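About Us | Company

Osetti Laundry opened as a single counter on Langat Street, washing sheets and table linen for two small hotels. We now have 44 employees and take household laundry as well - shirts, bedding, everyday clothes.

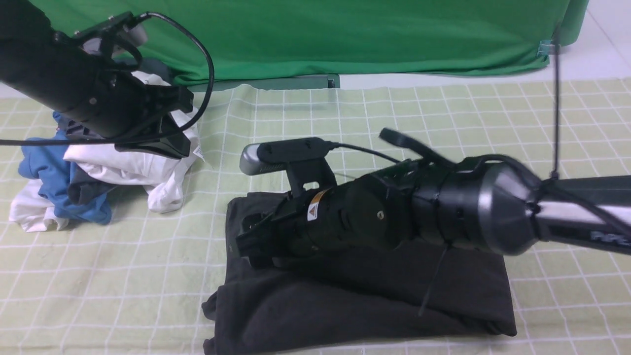
2 min read

Household orders can be dropped off at Langat Street or at our Vellov counter, which opens at 7 a.m. Hotel and restaurant work goes through the Horeo plant. Repairs are limited to buttons and hems. We do not clean leather or fur.

Both counters are closed Sunday.

2 comments | 2 shares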